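Chapter 6
A Place for Everything on the Table

What you will learn in this chapter

How to divide a work surface into zones before you start a task
How to choose a tray, a board, or a mat for each kind of item
How to mark zones so that other people can follow them
How to reset a table at the end of a session

Words to know: work zone, landing spot, home position, reach line, reset, overflow

Before you read

Think of the last time you made a sandwich, wrapped a gift, or fixed something small at a table. Where was the knife, or the tape, or the little screw when you needed it? If you had to lift a towel or a bag to find it, you already know the problem this chapter deals with. Write down two items you had to look for, and keep the note. You will use it in Activity 6A.

6.1 Why tables fill up

A clear table is a wonderful thing, and it lasts about as long as it takes to carry in the groceries. Tables are flat, they are at a handy height, and they sit right in the path of whatever we are doing, so things land there. A cup goes down on the left. A folded cloth goes down on the cup's old spot. Then the cutting board comes out, and everything else gets pushed toward the back in one long heap.

In Chapter 5 you worked with shelves and drawers, where items rest for days or weeks between uses. A table is different, and to our minds more fun, because everything on it is in motion. You pick a thing up, use it, put it down, and reach for the next thing, often without looking. The storage rules you learned still help, but they need to work fast. A label on the lid of a box is fine for winter hats. It is no use at all for a spoon you will need again in ten seconds.

The teaching kitchen at Latbridge tried a simple exercise with its beginning students one May. For a full week, each pair of students kept a tally sheet beside the table and made a mark every time one of them had to move one item to get at another. When the sheets were added up, the class had 1,086 marks. Most of them were for small, flat things: lids, cloths, paper towels, cutting boards left with something under them. Very few were for large items. A mixing bowl is hard to lose. A bottle cap can hide under almost anything.

The students at Latbridge had plenty of space, by the way. Their tables were bigger than the ones in most homes. More room gave them more places to put things down, and that made the searching harder.

6.2 Thinking in zones

A work zone is a part of the table set aside for one kind of item or one kind of job. You probably use zones already without a name for them. The plate goes in front of you, the glass goes to one side, and you would be surprised to find them switched.

Start with the item you will handle most. Give it the spot straight in front of you, inside your reach line – the curve your hand makes when your elbow stays close to your body. Everything inside the reach line is easy to get. Everything past it means leaning, and leaning is when sleeves drag through the flour.

Next, look for items that are used together and give them a shared zone. A knife and a cutting board belong together. So do chopsticks and a bowl, or a needle and its thread. If two things are always picked up one after the other, they should be neighbors.

Last, choose a landing spot. The landing spot is for things that arrive in the middle of the job: the mail, a phone, the cloth you just used to wipe your hands. Beginners leave it out every time, and it is the zone that saves the others! Without it, the first thing through the door lands on top of your neat plan. A tray makes a fine landing spot, and so does a shallow bin or a placemat.

How many zones should a table have? For most household jobs, try 6 or fewer. Beyond that, people begin to forget which zone is which, and they spend more time remembering the plan than using it. A small table may do best with three.

Check your understanding: You are packing lunches for a family. Name the item that should go straight in front of you, and explain what you would put in the landing spot.

6.3 Trays, boards, and mats

Once you know your zones, you can decide what each one needs. Some zones need nothing. Others work much better with something in them that says "put it here."

Trays have sides, so they are good for soft, round, or rolling things. Cloths, napkins, grapes, and balls of yarn all behave better in a tray. Sloped sides make it easy to sweep things out with your fingers, and a flat rim gives you something to hold when you carry it. A bright color helps a great deal. People drop things into a pink or yellow tray almost without thinking, while a clear one is easily overlooked.

Boards are flat and firm, so they are good for work that needs a steady surface. A cutting board is also a parking place. Lay the knife along one edge, parallel to it, with the middle of the board left free for the food. Use the same edge every time. After a few days your hand will go there by itself, and you will wonder how you ever cooked any other way.

Mats are soft and thin. They keep things from sliding and they muffle noise, which is a real kindness in a shared room. They slip out of place easily, though, and they need washing. The textured kind sold for drawers under names like Skamix can be cut with ordinary scissors to fit a zone exactly, and the leftover strips are handy under a wobbly bowl.

Mixing the three on one table is a good idea. When each zone looks and feels different, you can tell them apart at a glance, and a child or a guest can too.

6.4 Marking the table

Some plans can stay in your head. If you are the only person using the table, and you use it for the same job each day, you may never need a mark. For a shared table, or for a job you are still learning, lines are a big help.

The cheapest way is paper and tape. Cover the table with brown wrapping paper, pull it smooth, and tape down the edges. Then run strips of colored tape across the paper from side to side and from front to back to make a grid. Blue shows up well on brown. Press each strip down as you go, starting from one end, so it does not wrinkle. Set your largest item on the table first and check that it fits between the lines before you lay any more strips.

A few points are worth keeping in mind as you plan the grid. The sections do not have to be the same size. A narrow section suits chopsticks or pencils, and a wide one suits a tray. An item may touch a line, but if it sits across a line most of the time, move the line. And keep the long, thin items toward the far side, lying parallel to each other, where an elbow will not send them rolling. 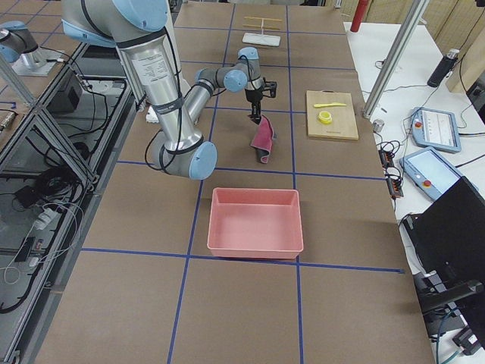 Figure 6.1 A grid of blue tape on brown paper. The cutting board sits squarely inside one section, with a yellow knife lying near its upper edge.

Look at the tray in Figure 6.1 as well. It has a tape line on each side and another just in front of it, so anyone returning it to the table can see where it goes. This is called its home position. A home position is more exact than a zone. The zone tells you which part of the table to use, and the home position tells you the very spot.

The weekend craft room in Oltholm uses the same kind of grid on its long tables, with one change that we like very much: a small drawing of the item in the corner of each section, made with a felt pen right on the paper. New members can set up a table on their first visit. When the paper gets stained, it comes off, a fresh sheet goes down, and somebody gets to do the drawings again.

6.5 The reset

A reset means bringing the table back to its starting plan. It is different from cleaning, although the two are often done together. You can reset a table that still has crumbs on it, and you can scrub a table until it shines and still leave every item in the wrong place.

Work through a reset in this order. Empty the landing spot first and decide where each thing in it belongs. Return the soft items to their tray, folded or not, as your plan allows. Put tools back on their boards. Then bring the large items to their home positions, and finish by checking the far edge of the table for small pieces that have wandered.

Anything left over goes in the overflow, a box or basket kept near the table but off it. Look through the overflow once a week. If the same item keeps turning up there, it is asking for a zone of its own – so give it one!

Activity 6A: Plan a table

Materials: one sheet of plain paper, a pencil, a ruler, your note from "Before you read"

1. Choose a table you use at home or at school and draw its outline.
2. List the items you use there for one job. Include the two items from your note.
3. Draw your reach line.
4. Divide the drawing into zones and write the items in each. Mark the landing spot with a star.
5. Trade drawings with a partner. Ask your partner to point to where a damp cloth would go. If your partner has to guess, change the plan.

Activity 6B: Time a reset

Set up the table you planned and use it for a real task. Afterward, time your reset. Do the same on the next two days and record all three times in the chart on page 350. Did the reset get faster? Which item took the longest to put away?

Coming up in 6.6: sharing a table between two jobs, with floor plans from the Atinga community kitchen, where breakfast and bread baking happen on the same surface 31 minutes apart.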